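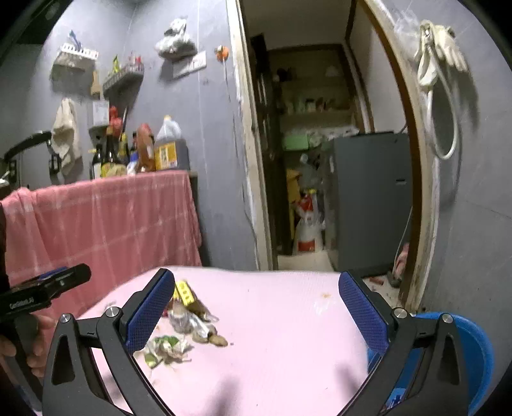

Subject: Re: [Briltgate-neighbors] Snack wrappers and the soft plastics bin

Hello all,

I've been meaning to answer this one since breakfast, and now it's nearly 4 pm, so forgive me if somebody has already covered it further down the thread.

> We moved in off Jasińska in August and I'm still confused.
> Do the little snack packets go in soft plastics or in the
> trash? The sign by the bins says "clean film only" and I
> don't know if that means wrappers too. Also, is the
> Stastolel drop-off still open?

First of all, welcome! I hope the boxes are mostly unpacked by now (ours took two years, and there's still one in the hall closet that I step around).

On the packets, the rule I go by is the scrunch test. Squeeze it in your fist and let go. If it stays balled up it's probably plain foil, and if it springs back it's most likely plastic with a shiny lining, and Ustano doesn't take the lined kind at all. They go in the trash, I'm sorry to say. Bread bags, the wrap from paper towels and those produce bags are all fine as long as you shake the crumbs out.

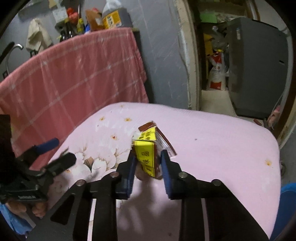
Small yellow packet, torn flap at one edge

Peels and nutshells can go in the green caddy, but please pick the bits of wrapper out first. Our street sent in 1,140 pounds of scraps last season, up from almost 1,000, and I'm still tickled by that!

And yes, Stastolel is open, but they've moved the entrance to the side by the bike racks. Go in the morning if you can, the line gets long after lunch.

Does anyone have a spare caddy lid, by the way? Mine cracked.

Warmly,
your neighbor at the top of the hill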